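Hancombe bakery cafe adds dinner service

12/29/18

Brøndum, the bakery cafe on Hancombe's main street, will open for dinner from April, owner Celina Urbańczyk has confirmed.

The cafe has traded as a breakfast and lunch spot until now. Its evening menu will centre on rye, smoked fish and slow-cooked lamb, with mains capped at $45. Chef Skarphéðinn Damgaard will run the kitchen.

"People kept asking if we did dinner, and we kept saying no," Urbańczyk said. "We finally had the staff to say yes."
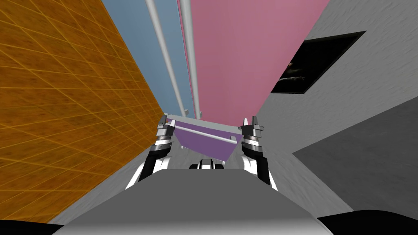

A purple tray between two grippers, in a computer-rendered view.

The dining room is being extended into the shop next door, and council has approved a licence for 2 outdoor tables on the footpath. Damgaard said the lamb would come from a farm at Amport and the menu would change with the seasons.

Bookings open in the new year. The bakery counter will keep its usual hours, and the cardamom buns are staying on the breakfast menu.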